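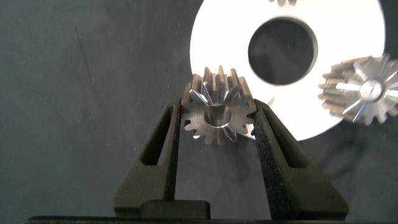
A household goods shop in Ondley is to start selling spare gears for kitchen machines over the counter from Saturday, in a scheme its backers say will keep hundreds of mixers, mincers and hand-cranked pasta makers out of the tip. Codetti, which has traded in the town for years and sells a good many new mixers itself, will stock the parts at a counter near the tills. They are small metal spur gears, silver in colour, the kind of thing most owners never see unless they take the casing off. The shop says 132 different sizes will be held in the town, with the rest of a catalogue of 1,101 parts available to order. The parts come from Lemow, a wholesaler better known for door furniture.

It sounds sensible, and parts of it may well be. But the announcement, put out on Wednesday under the heading "Mended, Not Ended", leaves out a good deal that a person with a broken mixer would want to know.

The first thing is the price. A single gear will cost from £5, according to the leaflet, and the word "from" is doing plenty of work there. No upper figure is given. Asked for one, the shop said prices would "vary with size and finish" and that a full list would be on the counter by the weekend. A customer who wants to know beforehand if the repair is worth doing will have to go in and ask.

The second is fitting. Codetti will sell the part but will not put it in. Its staff will help to match an old gear to a new one by laying the two side by side and counting the teeth, which is fair enough if the old gear still has its teeth. Many people looking for a replacement will be looking because theirs has lost several. The leaflet suggests bringing the machine's model number, though it also says, lower down and in smaller type, that the shop "cannot guarantee compatibility with any named appliance".

Then there is the question of what breaks. In a lot of kitchen mixers the gear that goes first is a plastic one, put there so that it gives way before the motor does. Swapping it for steel can simply move the trouble along to something dearer. The leaflet does not mention this. The shop, when asked, said customers should "use their judgement" and follow the maker's instructions, many of which tell the owner not to open the machine at all.

Returns are another sore point. Gears that have been fitted cannot be brought back, even if they turn out to be the wrong size, and it is hard to see how most buyers would find that out without fitting them. Unused parts may be returned within 2 weeks in their original bag.

Isaksson, the consultancy that drew up the scheme, ran a trial at a market stall in Lemow's home town in January. The announcement calls it "a resounding success". It does not say how many gears were sold, how many machines were working again afterwards, or how many were still working a month later. Isaksson said the figures were being prepared and would be shared "in due course". That was eight months ago, and a stall trial would not seem to need very long to write up.

The claim about the tip is no firmer. "Hundreds" of machines saved is an estimate, the consultancy confirmed, and rests on the idea that every gear sold means one appliance kept in use. Anyone with a drawer full of bits bought for jobs they never got round to will have doubts about that.

None of this makes it a bad idea to sell spares. Ondley has had nowhere to buy them in person since the ironmonger's in the square shut, and ordering online from a blurred photograph has its own risks. Being able to hold the thing, try it on a spindle and look at the bore before handing over any money is worth something. People who already mend their own machines will be pleased, and they are the ones who have been asking for it.

The doubt is over everyone else. The leaflet shows a mixer on a worktop with a cake beside it, and promises "a working kitchen in minutes". Taking down a stand mixer means removing the head, cleaning out old grease, pressing out a pin and packing the gearbox with fresh grease suitable for use near food. The shop does not list grease among the things it will be stocking. Nor is there any mention of evening classes or a repair table, both of which were in an earlier version of the plan shown to traders in the spring. Codetti said these had been "paused for now" and gave no date.

There is also the matter of how long it will last. The counter has been agreed for a first period only, and the shop would not say how long that is or what level of sales would keep it open. A spares service is most useful when it is still there in five years, with the odd sizes as well as the common ones. Slow sellers are usually the first to go when shelf space is wanted for Christmas, and a shop that makes more on a new mixer than on a bag of gears has no great reason to fight for them.

The counter opens at 9am on Saturday and will be open during normal shop hours. Customers are asked to clean old parts before bringing them in and to keep any washers that came off with them. Machines should be left at home, the shop says, as there is no room for them at the counter. The full price list had not been published when this item went up.

Posted September 19, 2019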